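10 Jun 2019

Up at 5:40, couldn't sleep, too hot already. Walked the beds before work in my slippers, bad idea, soaked through.

Strawberries are finally doing it. Picked before the slugs got there, mostly. Nine with holes. Threw those over the fence for the birds. The row by the shed is way ahead of the one by the path, same plants, same straw, no clue why. More sun I guess. Should of moved the bean poles like I said I would in spring.

Netting came from Skirklow, 40 feet, wrong color, don't care. Got half of it up before I had to run for the bus. Blackbird was sitting on the post watching me do it. Didn't even move.

One strawberry, one small bowl.
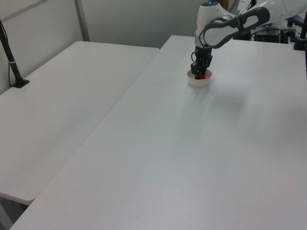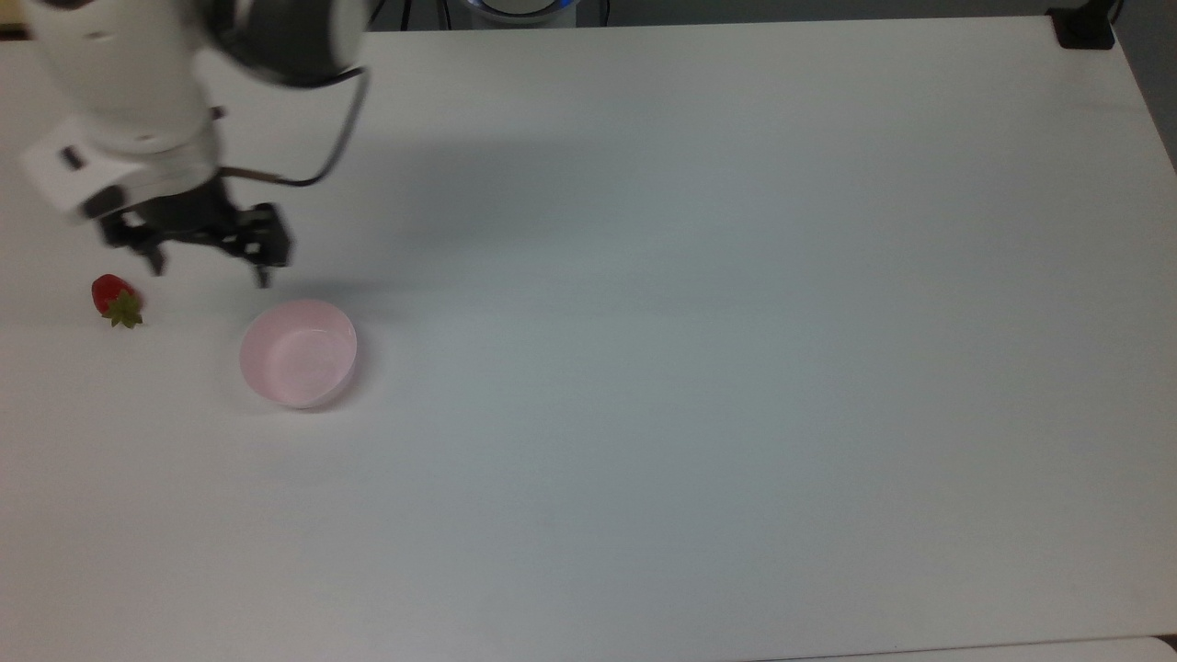 Work long. Phones all morning, then the Jendemis order came back AGAIN, number 3184, same missing page. Ate lunch standing up. Bus home late, 46 minutes at the stop with a bag of potting soil on my knees. Lady next to me asked was it for tomatoes. Told her yes, easier.

Jam this weekend if I get enough. Need sugar, lemons, lids. Last year's didn't set and I ended up pouring it on pancakes till October. Still good tho. Going to cook it longer this time and use the wide pan, and not walk off to answer the door in the middle.

Watered at dusk. Back row looks thirsty even after rain, soil there is like dust an inch down. More straw. Runners everywhere, cut most, potted up a few for next door. Left the rest, got too dark to see what I was cutting.

Knees hurt. Scratched all up my arms from the gooseberry. Forgot to call the dentist, do it tommorow before nine.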